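About Rantala

Rantala tests well water for homeowners. Tiina Oksanen opened the lab after paying a salesman 2000 dollars for a softener she didn't need. We have been suspicious of free water tests ever since.
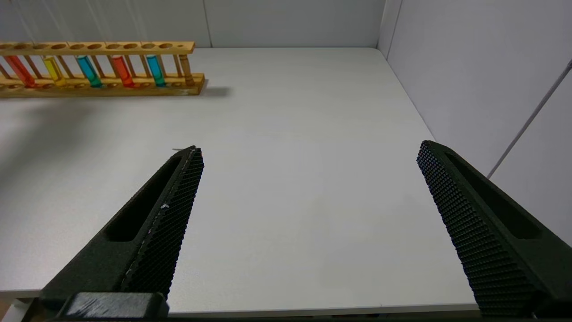
Do you sell filters?

We never have. The person who tells you what is in your water shouldn't earn more when the news is bad.

Our basic panel covers 33 substances. Some companies advertise far longer lists – ask how many of those ever turn up in a private well.

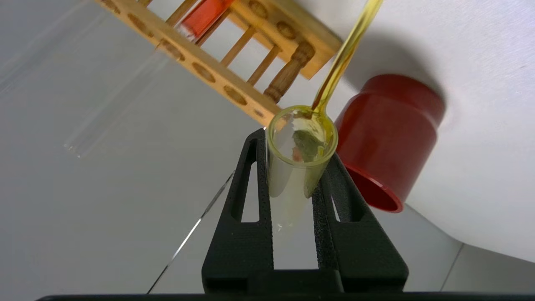

Reports run two pages and show your result next to the legal limit. If a number is fine, we say so and stop there. We don't grade water with stars or smiley faces, and we won't call it "pure," a word we have yet to see defined.

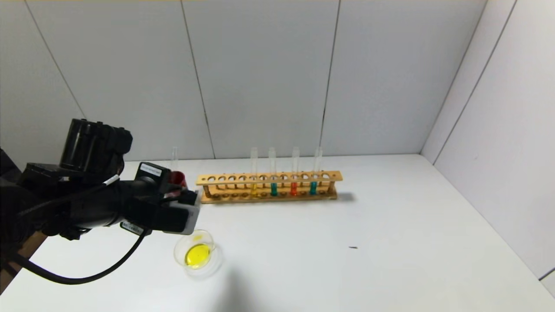
What we doubt

Magnets on pipes, mostly. Customers also ask about Lullevum drops. We have asked the makers for data and are still waiting.
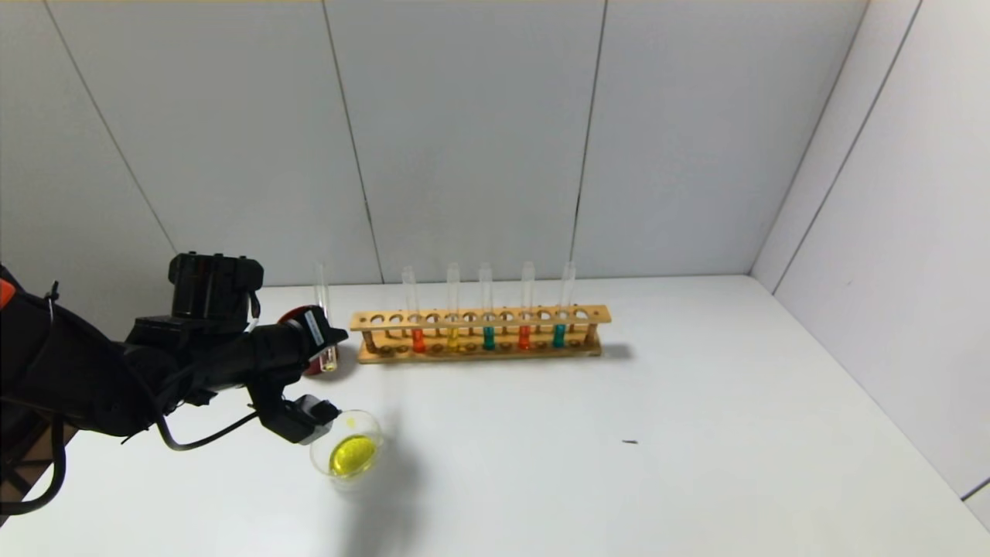 Home strips are a mixed bag. They can be handy for hardness, but we wouldn't trust one on lead. Results from us take seven working days, and paying extra won't move you up the line.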